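About Lekance

Lekance sorts, checks and repacks reusable tableware. Our customers are canteens, nurseries and small event caterers in Lumville and the villages on the Estero road. We don't make plates or cutlery, and we don't sell them new. We keep sets complete.

A set is defined as one tray, one cup, one round dish and at least one spoon. Everything else is an extra and is listed on the packing slip. Sets are assembled by hand size and by use, so a nursery order will hold short spoons with wide coloured handles, and a works canteen order will hold plain metal ones.

The stock list currently runs to 321 item types. Trays account for 25 of these. The most requested is the red rectangular tray with a raised rim, stored flat and stacked to shoulder height at most.

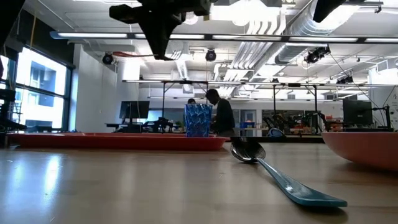 Veikko Pesonen wrote to us that raised rims are a nuisance in a narrow dishwasher rack and that he would sooner have flat trays and wipe up the spills. Flat trays are stocked under the Godoy range and can be substituted on any order, provided the change is requested before Thursday noon.

How a table is set for checking

Items are checked on a bare wooden top. Cloths hide chips and hold crumbs, and we stopped using them in our first year. The tray goes down first, towards the back. The cup stands in one corner of the tray. Spoons are laid out singly so that the bowl and the handle joint can both be looked at. Round dishes stay outside the tray until the rim has been checked by touch.

Coloured handles need more attention than plain ones. The usual fault is a fine gap where the handle meets the metal. A spoon with a gap is withdrawn. We do not glue handles.
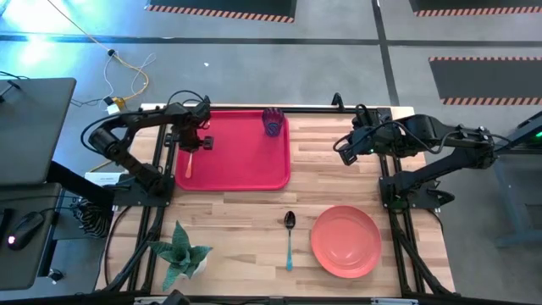
Reading time for the rest of this page: 2 min (400 words or fewer)

Colour is used for sorting only. It says nothing about size or grade. Customers may ask for a single colour throughout, but mixed sets are quicker to replace, and most nurseries accept them after the first term. Orange and coral dishes are treated as one colour on the slip — the shades vary between batches and we have given up separating them.

Cups are held up to a window. Scratches in translucent plastic show better against daylight than under a lamp. 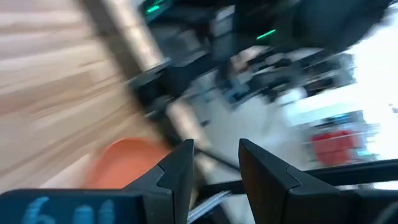 Scratched cups are graded A, B or C. Grade C leaves the stock and is recycled. Grades A and B are packed together unless the order form says otherwise.

Maxence Guillot wrote the grading sheet and keeps it up to date. The current version was issued in June and is sent with every first order. 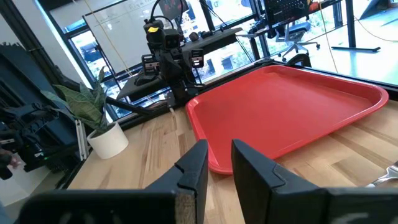
Red tray and potted plant on the checking table.

Orders and returns

The smallest order is 25 sets. The largest we can turn round in one week is 1,000. Returns should be scraped but need not be washed. Please do not put cutlery inside cups for transport; it marks the walls. Collection from Lumville is on Thursday mornings, and the Estero round follows the same afternoon.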